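Open day at Tivari, sorting bench

Sunday, March 18, 2018

Drove up for the Tivari open day. Kedir Habte ran the demo I wanted, the one on sorting household packaging with hand-held grippers. The task is simple to state: pick mixed small items off a table and put the trash in the bin. Thin film and crumpled bags are the hard part.
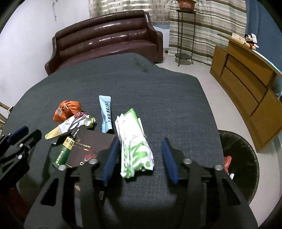
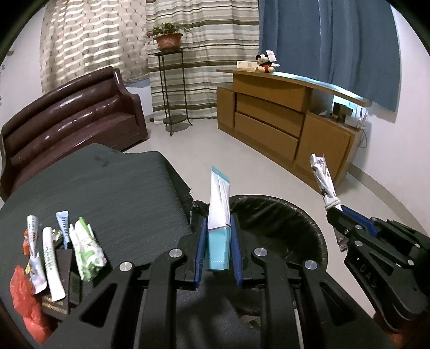
Why use soft film and wrappers when rigid boxes are easier to grip?

Because rigid boxes tell you very little. A carton has flat sides, so two parallel pads will hold it over a wide range of approach angles. Film changes shape as the pads close, and the contact area is different on every attempt. Habte's log had 1,198 picks in it, with 234 marked as slips, nearly all of them film.

Pad wear was the other topic. They swap pads after 60 hours. I asked about a harder compound and he said they had tried 3, all worse on plastic bags.

Gebremedhin Beyene had the next slot, on wrist calibration. I missed the first half and the handout was gone. The slides are supposed to go up before the July session.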